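I've gone back to paper shopping lists, and I'm going to bang on about it for a bit because I think everyone should.

For years we had a shared list on our phones. In theory, lovely. In practice Faizal would add "stuff for Thursday" and I'd stand in the Ristley Co-op with one bar of signal, guessing. We also ended up with six jars of cumin, as ticking something off on my phone never seemed to tick it off on his.

So in December I stuck an old envelope to the fridge with a pen on a string. That's the whole system! You run out of milk, you write milk. Whoever's going past the shops takes the envelope. 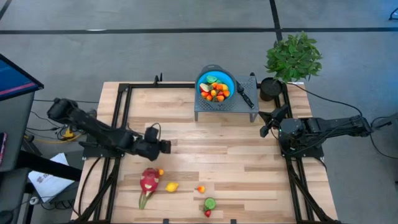
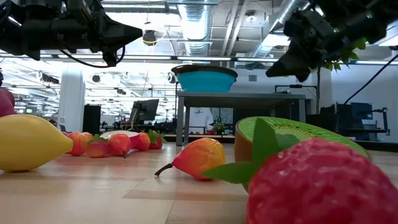

What I didn't expect was how much less we'd buy. The app used to suggest things (do you need biscuits? well, I do now) and the envelope just sits there. Our weekly shop has dropped by 20 quid, and I've stopped coming home with fancy crackers.

My friend Saoirse thinks I'm being a dinosaur. She says you can't forget your phone but you can certainly leave an envelope on the worktop, and yes, fine, I've done it five times. But I'd written the thing by hand, so I remembered nearly all of it anyway. Bin bags were the exception. I always forget bin bags, on paper or off it, and we're down to the last one again.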